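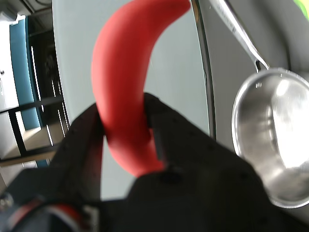
Growing peppers from saved seed, is it worth it?
Cusville Garden Forum > Vegetables > Peppers and Tomatoes
Page 1 of 1

bednarek_plot
Posts: 452
I have been buying pepper starts every spring and I'm tired of the price. Last fall I dried seed from two kinds, a long sweet red one and a small hot one my aunt calls Bednarek pepper after our side of the family. They were grown in the same bed with maybe two feet between them.

I sowed both in March. The sweet ones came up in nine days. The hot ones are at day 20 and I have three sprouts out of a full tray. Same mix, same shelf, same light. Is the hot seed bad, or do I wait?

tallrow
Posts: 100
Wait. Hot types are slow. I have had some take five weeks. What is your soil temperature? The air in the room doesn't tell you much. If the tray is on a basement shelf it is probably colder than you think.

bednarek_plot
Posts: 452
Basement, yes. I stuck a meat thermometer in the tray this morning and got 64.

tallrow
Posts: 100
Then that's your answer. Get it up to 80 or so. Heat mat, or the top of the fridge until they sprout, then back under the light the same day.

Grelside Mike
Posts: 566
I'll disagree a little. Temperature matters but so does how the seed was dried. Did you use an oven or dehydrator? Over 95 degrees or so you start killing seed. I ruined a whole year of it that way.

The other thing is crossing. Two feet apart is nothing. Bees go back and forth all day. Your "sweet" seedlings may not be sweet.

bednarek_plot
Posts: 452
Dried on a paper plate on top of the china cabinet. No oven.

I read that peppers pollinate themselves so crossing isn't a problem. Is that wrong?

Grelside Mike
Posts: 566
Half wrong. They can pollinate themselves and mostly do. They also cross when there are insects around. I had sweet frying peppers come out hot enough that my wife wouldn't eat them. That was from saved seed, grown next to cayenne.

R. Cieślak
Posts: 55
I have saved seed from the same sweet pepper for eleven years with hot ones on the other side of the path, and I have had one hot plant in all that time. People make too much of this. If you are selling seed, fine, isolate them. For a home garden just taste the first fruit off each plant and tie a ribbon on any that surprise you.

Grelside Mike
Posts: 566
You've been lucky, or you don't have many bees.

R. Cieślak
Posts: 55
My neighbor keeps four hives.

tallrow
Posts: 100
It depends a lot on the variety. Some flowers have the stigma sticking out past the anthers and those cross more. Can we get back to the tray?

ola_michalski
Posts: 31
Aleksandra here, I run the seed table at the Cusville swap in April. We ask people to bag the flowers if they want to bring pepper seed. Little organza bags from the craft store work. Put one over a branch before the buds open, leave it on until you see small fruit, then take it off and mark that fruit with yarn. Only save from the marked ones. It costs a couple of dollars and it settles this argument.

Also let the fruit get fully red and a bit soft before you take seed. Green fruit gives you weak seed. Bednarek, were your hot ones ripe?

bednarek_plot
Posts: 452
Some were still part green. Frost was coming and I picked everything that night. So that could be part of it too.

ola_michalski
Posts: 31
Could be. Warm the tray first and see.

Ramen
Posts: 12
I just buy the starts. Six plants is all I need and I don't have room for trays.

tallrow
Posts: 100
Nothing wrong with that for six plants.

bednarek_plot
Posts: 452
Update after eight days. I put the hot tray on a borrowed heat mat and it reads 81 now. Fourteen up as of 7 a.m., and one more has its hook showing. The mat goes back this weekend so I'll buy one. I'm going to bag a branch on each kind this summer and also save some seed unbagged, then grow both next year and see who is right.

Grelside Mike
Posts: 566
Post the results either way. Label your trays better than I do.

R. Cieślak
Posts: 55
One year won't prove much with a few plants. But yes, post it.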